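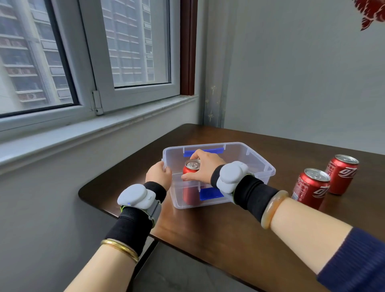
Packing tips for the bench, now that the line does the rest
Updated 2018-04-14

Since the Drosard arms went in at Platach in March most of us do the part they can't. Mixed boxes, odd counts, anything with a divider. Notes from our shift, add yours at the bottom.

Cans

Hold the near rim of the box with one hand, load with the other. Clear boxes slide on a shiny table, more than you'd think.

Take a can by the top, lower it straight down. Don't drop the last inch. Dents get kicked out at the scale and come back to you.

Set the next ones beside the box before you start. Reaching behind you 56 times a shift is how shoulders go.

Divider in first, then cans. Never the other way round.

Check the clip tabs before you fill. Cracked tab = bin it.

Wrist sensors

Snug, not tight. If your fingers tingle loosen the strap. White part on the back of the wrist, not underneath, it knocks on the rim.

Wash the wraps at home, cold, sensor OFF the wrap first. Gilbert depot lost 4 that way.

Sleeves pushed up clear of the strap or they bunch under it.

Pace

The arm does around 32 boxes in the time we do 5. Don't chase it. Supervisors at Flerach tried matching rates and got a pile of returns and two sore backs.

Swap sides halfway thru. Swap jobs too if you can, an hour of watching the infeed is a rest for the hands but not for the head.

If the line stops, dont reach in to clear it. Even if it's one can. Red button, then wait for the light.

Still asking for: mats at the end benches, and a say in the new rota before it gets printed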